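Handout 2: Setting Up Your Work Surface
Paper and Folding Basics, notes by Kumudini Selvanayagam

Hi again! Last time I went on so long about grain direction that we never got to tables, so I'm starting there. I've taught this class in some odd rooms and I've come to care a lot about what's under the paper – more than about the paper itself, some weeks.

Go for a plain, light surface if you can get one. I like white. A strong color stands out on it and you can see right away whether your edges are running straight. Wipe it down first, please, and let it dry (damp paper cockles, and I will notice).

Put one sheet down, flat, long side running left to right, and keep the rest of the stack somewhere else. I know it's tempting to have all your colors out. Don't!

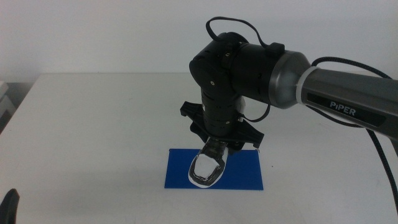
Fig. 1. Blue sheet on a white tabletop, long side left to right.

Once your sheet is down, leave it alone for a second and look at it. Is it square to you? Turn the sheet, or turn your chair, whichever is easier. Then make the first fold, bringing the short edges together, and press from the middle outward.

For practice, use the 144 mm by 200 mm sheets from the drawer marked Plovham. Savvas Dimitriou has the key if I'm running late.

For next class: fold two sheets at home, one on a table and one on something soft like a bedspread. Bring both and write your name on the back in pencil.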